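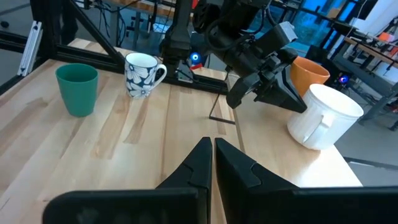

Yaw Mensah
Sound design and support, Hollia

Hollia 20 is out this morning for Windows and Mac. It's our sample browser, and this update is mostly about finding sounds in folders you stopped sorting years ago. Thread on what changed and what to check before you install.

1/
The scanner is new. The old one read the file name and the folder name and guessed from those. The new one listens to the file. If a kick is called "final_new_3.wav" it still lands under kicks.

2/
My own test folder has 3,197 files in it. Old field recordings, drum hits, a lot of vocal chops I never labeled. The first scan took 18 minutes on my laptop. After that it only reads files that are new or changed.

3/
You can keep working during a scan. Sounds show up in the list as they are read. Preview may stutter on older spinning drives, so if that bothers you, set Scan Speed to Low under Settings > Library.

4/
Key detection now covers minor and major separately. It used to show only the root note. Chords and pads come out right most of the time. Bass notes with a lot of distortion are still hit or miss and I would check those by ear.

5/
If you have typed in a key or tempo by hand, the scan leaves it alone. Your tags always win over ours. We got this wrong in the first beta and Kwesi Dramani lost an evening of tagging, so it's now covered by its own test.

6/
Tempo matching: loops preview at your project tempo when the bridge plugin is loaded on any track. There is a half-time and double-time button next to the play button. The shortcut is H for half, D for double.

7/
One-shots are never stretched in preview. A few people asked for that and it made snares sound bad.

8/
Similar Sounds is in the right-click menu. Pick a hat, get a list of other hats from your own library, closest first. It works with anything under 20 seconds. Longer files are skipped for now.

9/
It doesn't go online to do this. No audio leaves your computer, and the search works with the network off.

10/
We're shipping one factory pack with this version. It's called Zakaria and it has 63 sounds, all hand percussion, recorded dry with two mics. The close mic and the room mic are separate files so you can balance them yourself.

11/
Zakaria is a free download for anyone with a Hollia license. It isn't in the installer. Go to Packs in the left column, then Get. You can use the sounds in released music without asking us.

12/
Before you update: back up your tag file. In the old version go to Help > Show Library Folder and copy the file called library.db somewhere safe. The new version converts it on first launch, and the old version can't open the converted one.

13/
If your library is on an external drive, plug it in before first launch. With the drive missing, Hollia will mark those files as offline. The tags are still there and come back when you reconnect and hit Rescan.

14/
Known problems:

Dragging more than one file at a time into some hosts drops only the first. Fix is written, goes out in the next patch.

The waveform is blank for 32-bit float AIFF. Playback is fine.

On a second monitor with different scaling, the tag menu can open in the wrong place.

15/
Bolmont controller users: the mapping has moved. The big encoder scrolls the list, pressing it plays the sound, and shift plus press adds it to favorites. The old mapping is still in the menu as "Bolmont (classic)".

16/
Price is the same. It's a free update if you bought any version since last March. If you have an older one, the upgrade price shows up when you log in to your account page.

17/
Thanks to the beta group, and to the people at Hollwood studio who let us run it on their shared drive for a month. That drive has four people's naming habits on it and it found most of our bugs.

18/
Replies are open. If you're reporting a bug, please tell me your system, your host, and where the samples are stored (internal, external, network). I'm answering until 6 tonight.

Adding one from the replies — yes, it reads FLAC and OGG. MP3 too, but key detection on low bitrate MP3 is weaker.

Also from the replies: a Linux build is not in progress right now.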